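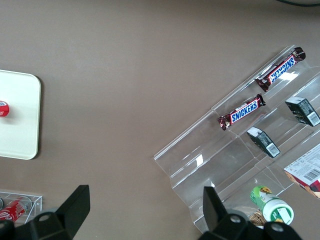

Drenico to move sweets away from tills in all shops

August 29, 2020

Convenience chain Drenico has announced that confectionery will no longer be sold within two metres of the till in any of its 100 shops. The change has been tested in 20 branches since June and will be extended to the remainder of the estate over the autumn.

Under the new layout, chocolate bars, chewing gum and bagged sweets will be kept together in a single aisle. The space beside the till will be given over to fruit, bottled water, stamps and travel cards. Prices and the range of products on sale will not be affected.

The company said the decision followed requests from customers, many of them parents of young children, who had asked for at least one checkout free of sweets. It considered that option but concluded that most of its branches were too small to run separate tills with different displays.

New shelving is being supplied by Flendex, which will also collect the existing counter stands. Stands in good condition will be offered to school shops and community cafés within 30 miles of the Ojeda depot. Organisations wishing to apply should write to the depot manager before the end of the year, stating how many they need and whether they are able to collect.

Work in each shop is expected to take one evening. Branches will close early on the day concerned, and notices will be placed in the window in advance. Parcel collection will not be available during these hours. Customers with a parcel due for return are advised to allow an extra day.

The Fisari branch, which reopened this summer after repairs to its roof, already follows the new arrangement and will not need to close.

Independent shops trading under the Drenico name may keep their present displays until their supply agreements are renewed. The company said it would write to them separately with details of the shelving available and the cost of fitting it.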